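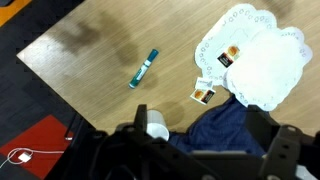

My grandmother's tea table came to me in February, after 5 years of sitting in my cousin's spare room at Drindeck with boxes on top of it. I've wanted it since I was small enough to hide under it! So many of you in the family have been asking how the table is doing and whether I've ruined it yet. I haven't. The dark stains are still there, the big smudgy one and its two smaller friends, and I'm in no rush to sand them out. Aunt Nkosi swears the big one is from a teapot, my mother says a plant, and they have both been arguing it by text message all week. I love the pale wood in between them, with that fine straight grain, and I oil it whenever I remember (which is not often enough, I know, I know).

Saturday was our little craft and tea afternoon, the one where everybody makes place cards and favor tags for the reunion lunch. We need 71 of them. I had the paper doilies out, plus the little printed cards with the round orange treat on them, and the teal marker that I would like to keep forever because it writes so smoothly. The plan is one doily per place with a card on top and the name tag tucked in next to it. Simple enough that the kids can help, fancy enough that my mother won't say anything.

I kept changing my mind about the layout. Card in the middle? Card off to the side? I tried overlapping two doilies and thought it looked lovely, and then I did the math on how many more packs I'd have to buy and went right back to one each.

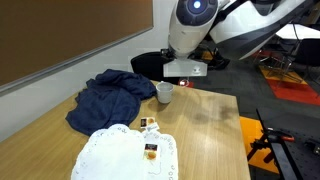

Doily down front with a card near the middle, navy cloth on the left, small white cup beside it.

The cloth is the one I want to cut up for napkins. Navy against that light wood makes me so happy, and the white paper just pops next to it. I still have to iron it, obviously. Xolani Potgieter has offered to do the hemming on his machine if I feed him, so that's settled, and he has already put in a request for the lemon bars.

Still on my list: more doilies, a second marker for my sister (she is not getting mine), and somebody to tell me how Great-Uncle Gamora's side spells the twins' names. If you know, please write to me before I start on their tags. I'll put up more pictures once the napkins are done.

Posted August 2026 in Family, Table Things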